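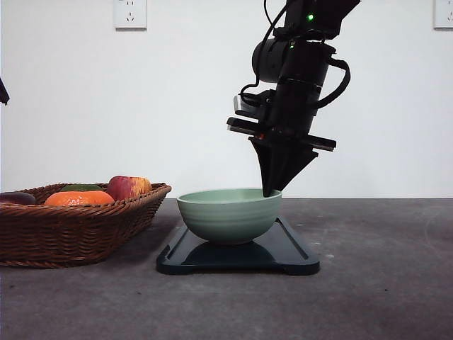 Foto: Flimbridge/Divulgação

Agosto — Da redação

O braço que aprendeu a pôr a mesa

Passei uma tarde inteira com o Maeng e saí de lá querendo um na minha cozinha. O kit da Flimbridge chega em duas caixas, com o braço preto em segmentos, a garra de dois dedos, a câmera de punho e um rolo de cabos que assusta mais do que deveria. A montagem pede 50 minutos a quem já mexeu com bancada e uma manhã a quem nunca pegou numa chave Allen (meu caso).

O que me conquistou foi a borda da tigela. Quem trabalha com automação sabe que cerâmica é um teste chato: a parede é curva, o esmalte escorrega e qualquer exagero de força termina em caco. Na demonstração, os dedos afilados desceram até a borda direita de uma tigela verde-clara, posta sobre uma bandeja preta e brilhante, daquelas que devolvem reflexo e costumam enlouquecer a visão computacional. Ao lado, uma cesta de vime com berinjela, laranja e maçã esperava a sua vez. Gostei de ver objetos de casa na bancada, e não os cubinhos coloridos de sempre!

A câmera fica logo acima da garra e acompanha o movimento bem de perto. O software, batizado de Flutwood, aprende por demonstração: você conduz o braço à mão, repete a tarefa 10 vezes e ele monta uma primeira versão do gesto. Para uma rotina mais firme, o manual recomenda 300 repetições, o que parece muito até a gente pegar o ritmo. Fiz as minhas dez com café do lado e a interface aberta num notebook bem modesto, sem engasgos.

Nem tudo é festa. O cabo mais grosso faz uma alça larga do lado de fora da junta e pede espaço livre, coisa rara em apartamento. O manual em português ainda tem trechos traduzidos às pressas — "punho" vira "pulso" e volta a ser "punho" na mesma página. E a calibração da câmera, que precisa ser refeita a cada troca de garra, toma 7 minutos que eu gastaria com prazer em outra coisa.

Mesmo assim, é o kit mais convidativo que testei neste ano. A Horilport, que distribui o Maeng por aqui, aluga o conjunto por mês para escolas técnicas e laboratórios, com a segunda garra incluída. Para quem quer aprender manipulação com objetos de verdade, começaria por ele sem pensar duas vezes.

Comentários

ratodebancada: Alguém já tentou com taça de vidro? Tenho medo de estrear.

lu_mecatronica: Usamos na escola técnica. A calibração cansa mesmo, mas os alunos adoram.

pvc40: Faltou falar do barulho. Dá para usar à noite?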